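6. Recording a Demonstration: Small Parts Drawer Task

This section covers recording by hand with the Ovano paired grippers. For remote control of the arm from the Clatport console, go to Section 7. Complete the calibration in Section 5 before you start.

6.1 Before you record

1. Place the white board on the work surface and check that it does not rock.
2. Set the drawer organizer near the back of the board with the drawers facing you.
3. Put the parts for the task on the board. Keep them apart from the parts of the last task.
4. Plug in both gripper cables. Route them toward you, clear of the drawers.
5. Put on both grippers and open and close each one fully 3 times. The two bars on the console must move from end to end.

Note: If one bar stops short, repeat the jaw calibration. Do not try to correct it by squeezing harder.

Caution: Keep hair, cords and loose sleeves away from the jaws. The jaws have no force limit when they are worked by hand.

6.2 Recording the task

1. Hold both grippers still over the front of the board and press the foot pedal once. Wait for the tone.
2. Pull the drawer out with one gripper.
3. Pick up one part at a time. Close the jaws until the part is held, lift it straight up, and lower it into the drawer before you open the jaws.
4. When all parts are in, push the drawer back until its front is even with the others.
5. Bring both grippers back to the front of the board and press the pedal again.

Work at an even pace. One recording should take no more than 60 seconds. If a part is dropped on the board, pick it up and carry on; recordings with a recovered drop are kept. If a part leaves the board, press and hold the pedal to discard the recording.

Note: Soft parts such as foam earplugs spring back when the jaws open. Grip them across the middle, with only enough pressure to lift them.

Organizer, parts and open drawer, from three of the cameras:
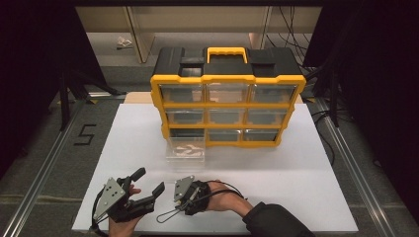
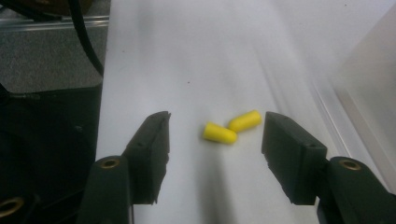
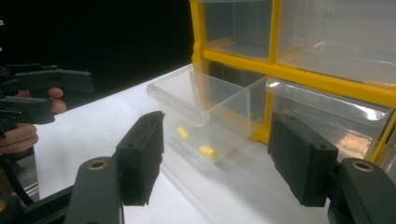
6.3 How many recordings to make

Make 40 good recordings for each drawer. Change the starting position of the parts each time, and turn them so that they do not always point the same way. After every 5 recordings, move the organizer slightly to one side. A model trained on a single layout will tend to reach for the old position even when the drawer has moved.

If two people share the work, enter the operator's name in the session sheet each time you change over. In the sheet supplied with this guide, the first two lines are filled in for Khrystyna-Mariia Boiko and Taras Bondarchuk. Replace them with your own names.

6.4 Checking and saving

1. Open the session in the Hordiienko viewer.
2. Play back the first and last recordings at normal speed.
3. Check that the jaw bars and the video move together. If they do not, see Section 9, Timing faults.
4. Mark any recording in which a hand covers the drawer for most of the task.
5. Select Save session and wait for the green check mark before you unplug the grippers.

Caution: Unplugging a gripper while a session is being saved can damage the last recording.

Grotholm Support, revised March 18, 2018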